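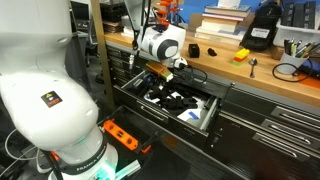
Skisar Dialogue Program

The Skisar Dialogue Program is a reconciliation initiative in the town of Fudmont. It brings together families who stood on opposite sides of the Tandilton land conflict, in which farmers and resettled workers fought over the grazing fields north of the town. The program organizes public talks, school visits and a yearly walk in December.

Background

The conflict started when the resettlement office gave the same fields to two groups of people. During the violence 393 houses were burned, and many families moved away to the river district of Âu. Courts later divided the land, but contact between the two communities stayed very limited, and their children went to separate schools.

Foundation

The program was founded by Lâm Dương, a retired nurse, and Bernardo Sequeira, a former member of a farmers' militia. Both had lost a brother in the fighting. Their first meetings took place in a private kitchen and were kept secret from the neighbors.

Activities

In every school visit, two speakers, one from each community, tell their own story and then take questions from the pupils. The talks have reached 2966 pupils. Hiu-tung Yen directs the school work and also edits a collection of recorded testimonies.

Criticism

Some relatives of victims say that the program asks for forgiveness before the crimes are fully investigated. The lawyer Chun-yin Tu has repeated this opinion in several newspaper articles. Sequeira answered that the talks do not replace the courts, and that speakers are free to say they have not forgiven.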